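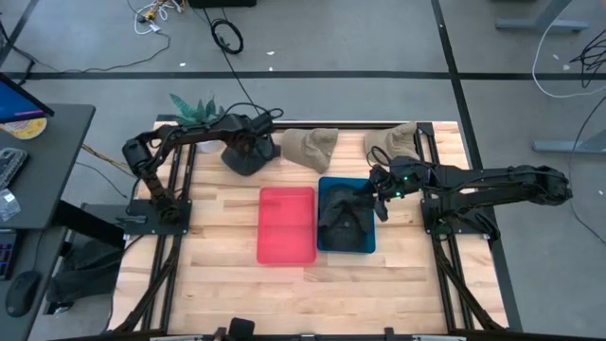

The two trays side by side on the bench, red empty, black cap in the blue.

Stedance Sorting Trays, Set of 2
Reviewed by Mieczysław Olszewski
August 13, 2019

I bought these trays for sorting caps. We get soft caps back after events, all mixed together, and they have to be gone through one at a time before they are put away. One tray is for caps that can go straight back on the shelf and the other is for caps that need washing or a repair. Before the trays I made piles on the table, and the piles ran into each other.

The set costs $23 and has two trays in it, one red and one blue. You can't choose other colors in this size. I ordered from Deltness, and the box came in six days with both trays nested and a sheet of paper between them. There was no damage.

Color

The red is a bright red that leans toward pink. If you are matching it to something else in a true red, it won't match. The blue has some green in it, and depending on the light you may want to call it teal. On the Stedance label they are just "red" and "blue." None of this matters for sorting. The two colors are far enough apart that I have never reached for the wrong one, and both show up well against a light wood top.

Dark caps are easy to see in either tray. Tan ones are easy too. I had wondered about getting clear trays and I'm glad I didn't, because a tan cap on a tan table is hard enough to spot already.

Size

Check this before you order. These are small trays. A single cap, crumpled the way they come out of the bag, takes up a lot of the floor of one. I can stack several if I flatten them first, but then I'm spending time flattening. For a batch of 70 I have to empty the trays over and over. If you have the table space and handle large batches, get the bigger size. I have limited room and would still buy the small ones.

Side by side they leave plenty of open table for the caps that haven't been looked at yet. I keep those toward the back and the trays in the middle, and I work from back to front. The red tray goes on the left. It could as easily go on the right, but once two people are using the same table they should agree on it. 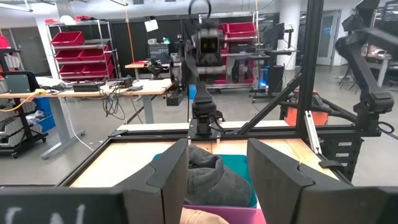

What looks like a gray cap in the blue tray. The color looks greener from this side.

Rim and walls

The rim is smooth all the way around. I ran a piece of knit fabric along it on the first day to see if it would catch, and it didn't. I did the same with the Dokero trays I had before and pulled a thread. The molding line on the Dokero was on the outside edge, right where you drag things over it. Stedance either doesn't have one there or cleans it off.

The walls are high enough that a soft cap stays in when the tray is picked up, and low enough that you can get a hand in from any side. A cap with a stiff bill would be a different story. I tried a Kalinowski ball cap and the bill stuck out over the rim. It stayed put, but a second one on top slid off.

The plastic bends a little if you squeeze the long sides. It hasn't cracked. I would not put tools or hardware in it and carry it by one end, though for fabric it is more than strong enough.

Sliding

My main complaint. The bottoms are smooth and there are no feet. On a finished wood top the trays move when you bump them or when you drop something in at an angle. An empty tray moves the most. I put a square of shelf liner under each one and that took care of it, but for $23 I would have liked some kind of rubber on the bottom. Whatever liner you use, cut it smaller than the tray or the edge will curl up.

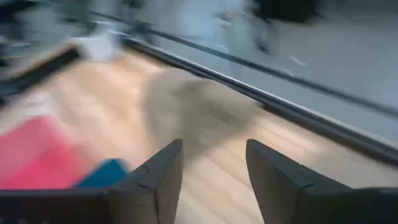
Liner also keeps the wood from getting marked. I had no scratches from the trays themselves, but grit gets under anything on a work surface, and butcher block shows it. Wipe the top down before you start and again when you finish.

Cleaning

Lint collects in the corners. A damp cloth gets it out. Dry cloths make it worse, as the plastic picks up static and holds on to every fiber. I wash both trays in the sink with dish soap when they start to look gray. I have not put them in a dishwasher and the label doesn't say if you can. The color hasn't rubbed off on any of the caps, including the light ones.

They nest for storage, but push them together hard and they stick. A sheet of paper between them fixes that. Save the one from the box.

Compared with the Dokero trays

The Dokero set was cheaper and had deeper walls. It was also gray on gray, so I had to tape a label on each one, and the tape came off whenever I washed them. The rim was rougher, as I said. For hard parts I would go with the Dokero. For anything knit or woven I prefer these.

Would I buy them again

Yes, and I plan to order a second set in September so that we can have two people sorting. I would like a third color for caps that are going to be thrown out. Those go on the corner of the table now, and sooner or later one gets mixed back in with the rest.

Good: smooth rim, colors easy to tell apart, light to carry
Bad: slides on wood, small for big batches, only two colors

Rating: 4 out of 5

Print this review
E-mail this review

Related reviews
Dokero Deep Bins, Gray
Stedance Sorting Trays, Large
Kalinowski Cap Rack for Closet Doors
Shelf Liner by the Roll: Three Kinds Compared
Deltness Fabric Shaver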